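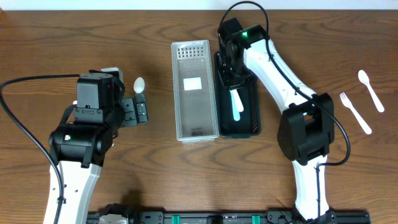 Benditz drawer organizer, the wide one: three months in

I bought this in December after my old wire thing finally gave up (one corner had been held together with a bread tie for longer than I'd like to say). Our kitchen has one decent drawer and everyone in the house wants something out of it at the same time, so I was ready to spend a bit more than usual. It came to 50 dollars with shipping, and yes, I winced.

First, the good stuff. It slides open to fit the drawer, and it stays put! My old one drifted to the back every time you pulled the drawer out fast, and you'd end up fishing for a teaspoon with your arm in up to the elbow. The Benditz has rubbery feet that grip the bottom, and I haven't had to shove it forward even once. The long slot on the left takes my big serving spoons and the bread knife, and there's still space for the rolling pin if you lay it at a slant.

The finish is nice too. I was worried about water marks because my husband puts things away damp (he says they're dry, they are not dry), but a wipe with a cloth sorts it out.

Now the grumbles. The fork section is too narrow. We have chunky forks from Huia, my sister-in-law, who gave us a huge set when we moved in, and they only go in if you stack them on their sides. The little square bit at the front is a mystery to me. I keep birthday candles and a corn holder in it. And the sliding part gets stiff if crumbs fall in the track, so every couple of weeks I have to lift the whole thing out and go at it with an old toothbrush, which is a pain when it's full.

I did try the Coetzee one first, by the way. It was cheaper and it looked lovely, but it was half an inch too tall and the drawer wouldn't shut, so back it went. Measure the height! I only measured the width, like a fool. Their returns people were very quick, I'll give them that.

Would I buy it again? Yes, probably, if it was on sale. If your forks are a normal size you'll likely be happier with it than I am. Four stars, and I'd go up to five if they'd sell that fork section a bit wider. I've emailed to ask and I'll update this if they write back.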